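Can a Machine Do Your Chores Yet? Household Tips from Firnside

Posted 6/18/23 in Kitchen & Home

I get asked this one more than I get asked about grout, and I get asked about grout a lot. So I finally sat down and went through my own house chore by chore, thinking about which ones I'd hand over to a machine today, which ones I'd hand over if I tidied up first, and which ones I'm still doing myself with a rag over my shoulder.

Quick background for new readers: I have a robot vacuum (an older Ciso, bought used, missing one side brush when I got it), a dishwasher, and a strong dislike of dusting. I also spent two evenings last winter reading everything I could find on household robot arms, so I'm no engineer but I'm not completely making this up either.

Floors

Yes, mostly. Mine does the downstairs while I'm out in the garden and I'm happy with it. A few things I've learned:

Pick up socks, cords and the fringe end of any rug. I tuck the fringe under and hold it down with a strip of rug tape.

Run it more often than you think. A short run every day beats a long one when the place is already a mess.

Empty the bin over newspaper, outside if you can. Pull the hair off the roller with a seam ripper – slide it along the groove and the whole lot comes away in one go.

Wood floors still want a slightly damp mop now and then. The mopping pad on my vacuum just pushes a gray streak from one end of the hall to the other, so I took it off and use it for polishing taps. Works great on taps!

Dishes

The washing part has been solved for years. It's the loading that hasn't, and I don't mean because of my husband. Plates all look the same to a machine, fine, but then you've got the colander, the one tall glass and the cheese grater with a bit of cheese still in it. I've watched plenty of videos of robot arms loading racks, and they're fun, but look at the kitchen in the video and then look at yours.

My tip in the meantime: soak cutlery in a tall jar by the sink through the day, handles up, and tip it straight into the basket at night. Saves me a whole round of scraping.

Laundry

Washing and drying, yes. Folding, not in my house. A fitted sheet beats me half the time, so I can't be too hard on a robot. If you want to make folding faster for yourself, stand at a surface that comes up to your hip and do all of one kind of thing before you start the next. I put towels first because they give you a nice flat pile to feel good about.

Dusting and clearing surfaces

Now we get to the one I'd pay real money for. I'd skip a vacation for it. And I think it's the furthest off, because dusting a cabinet isn't one job, it's lifting things, wiping under them and putting them back where they were. A person does the lifting without thinking. A machine has to work out what the thing is, where to hold it and whether there's a cord hanging off it.

Cords are the killer. Something small and round you can grab from above, no trouble. Give it a thin dark wire trailing over dark wood and I can hardly see where it goes myself. A lot of the practicing is done in computer-made rooms, and I think that's smart, since no real lamp gets broken. The wood grain in them is getting awfully good, too. 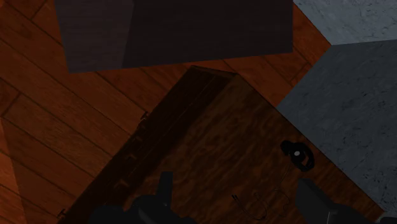

A simulated cabinet top with one small black object and its cable, and the gripper coming in at the bottom.

So what can you do for your own cabinet tops until the machines catch up? Here's my routine:

Gather loose cord into a loop and fasten it with a bread tie or a scrap of hook-and-loop tape. Stick the loop to the back of the furniture if you can.

Put small things on a tray. One lift, one wipe, one put-back.

Dust with a barely damp microfiber cloth and follow the grain. On burl or anything swirly just go in long straight passes, it doesn't matter which way.

Don't forget drawer handles. They hold more grime than the top does, and an old toothbrush gets in behind them.

Oh, and if you're shopping for a robot vacuum before fall, measure the gap under your couch first. I didn't, and the Ciso spent its first week wedged under there with its little light blinking. I've since put the couch on risers, and next week I'll post how I made those out of an old table leg.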